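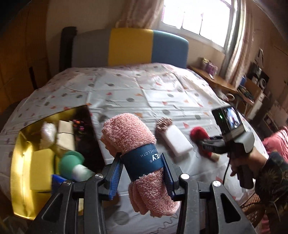

Issue 2 -- Page 30

## 4. Preparing the Guest Bathroom Before First Use

This section applies to all Etmont shower units installed in the Gatstead and Brarnbridge apartments. The resident or the building manager should complete the steps in the order given. Read Section 3 (Water Supply) before starting.

**CAUTION:** Do not run hot water through the unit until step 5 is complete. The mixing valve leaves the factory unset.

1. Close the main shut-off valve behind the access panel.
2. Remove the shipping cap from the shower arm. Keep the cap; it is needed if the unit is returned.
3. Wrap the arm threads with sealing tape and fit the shower head by hand. Do not use a wrench on the finished surface.
4. Open the shut-off valve slowly and run cold water for 30 seconds. Check each joint for drips.
5. Set the temperature limit stop as shown on the card supplied with the valve. Replace the cover and tighten the screw until it is snug.

**Note:** In buildings with a Camacho pressure regulator, the flow may pulse when the valve is first opened. If pulsing continues after the cold-water run, close the valve and repeat step 4.

### 4.1 Cleaning

Wipe the chrome parts with a soft cloth and mild soap, then rinse with clear water.

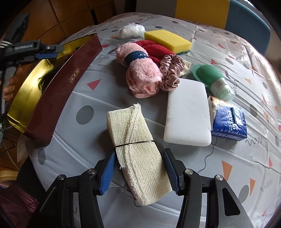
Powder cleaners, bleach and steel wool will dull the finish and are not covered by the warranty. Lime deposits on the spray nozzles may be rubbed away with a thumb. For heavier deposits, soak the shower head in equal parts white vinegar and water for 30 minutes -- no longer -- and rinse it well before refitting.

### 4.2 Filter Screen

The filter screen sits inside the inlet of the shower head. Clean it each September, and again after any work on the building supply. Replace it after 1000 hours of use, or sooner if the mesh is torn.

**CAUTION:** Never operate the unit with the screen removed. Grit can lodge in the valve and prevent it from closing fully.

Requests for replacement screens should be sent in writing to Aroha Ngata, Resident Services, Brarnbridge. Include the unit number printed inside the access panel.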